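Varer Bench Power Strip, white with blue sockets

Konis Workroom Supplies, Clandcombe
Stock number 2016-V
In stock, usually packed the same afternoon if you order before 2 p.m.

We have been selling the Varer for long enough now that several of our regulars simply ring up and ask for "another of the white ones", and nearly 1,000 of them have gone out of our door in Clandcombe since we first took a box on trial. It is a plain, friendly thing to have on a bench. The body is a long white block, the switch is a small light-blue one down at the cord end, and the sockets are set into blue panels, a narrow one first and then a bigger, nearly square one further along. Mehwish Pirzada, who does our buying, chose it over two dearer strips mostly for the colour of those panels (she will tell you it was the switch, but we were there!). Against a pale worktop the blue is easy to find with a plug in your hand, and you'd be surprised how much nicer that makes the ordinary business of setting up in the morning.

The cord is white as well and comes out through a rounded end piece. It arrives coiled and tied, and like any new cord it wants to stay coiled, so do give it an evening laid out in big easy loops before you try to run it neatly along the back of anything. Pulling it straight by force only puts twists in it. If you're fitting out a table for other people to use, leave a bit of slack by the switch end so that the strip can be turned round without dragging everything else with it.

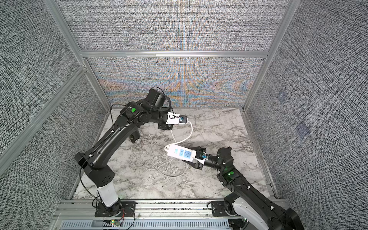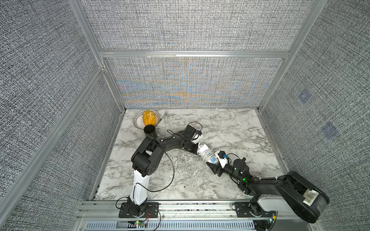 The marble top in both views; the Varer strip, with its blue socket panels, is in the first.

A word about plugs, and please do read this part even if you skip the rest. The Varer is made for flat-bladed plugs, with some of the slots set at an angle, and it is sold by us for use with overseas equipment and properly matched supplies. It is no good for the ordinary square-pin plugs on your kettle or desk lamp. If you're at all unsure, send us a photograph of the plug you mean to use and we'll tell you yes or no, usually within the hour. We would much sooner answer an email than have you post the strip back.

Looking after it

Unplug it from the wall first. Wipe the white parts with a cloth that is barely damp, with a drop of washing-up liquid for pencil and greasy fingers, and keep the cloth well away from the sockets. A soft dry paintbrush is the best thing for dust in the slots. Pale cable does show marks sooner than black, particularly where it rubs along the front of a bench, and a melamine sponge used very gently will bring most of it back. Don't wind the cord tightly round the strip for storage. Loose loops in a drawer are kinder to it, and if you have a hook on the wall then so much the better.

Please don't plug one strip into another, don't tuck it under cushions or dust sheets, and don't use it outdoors or in a damp shed.

Details

Body: white, 33 cm long
Sockets: blue panels, flat-bladed plugs
Switch: light blue, at the cord end
Cord: white, supplied coiled
Packing: card sleeve, with no plastic inside
Sold by: the each, or in cartons for schools and workrooms

From our customers

"Bought one for the mending table and went back for two more. The cord was springy for the first few days but has settled down nicely." Myrtle Pennington

"Does what I wanted. I'd have liked a grey version to match my other leads, and I gather I'm not the only one to have asked." Gerd Ostermann

(We have asked about grey, Gerd. The answer so far is maybe.)

Goes well with

Bukhari cable ties, the soft reusable kind, in a tub of 120
Bukhari bench clips, white, screw-down or sticky-backed
Konis cotton cable sleeve, sold by the metre

Carton orders go through Dexter Kowalczyk in the stockroom, who can hold a quantity for you while you get your paperwork signed. We'll be closed for a short spell in April for stocktaking, and orders placed then will go out when we're back.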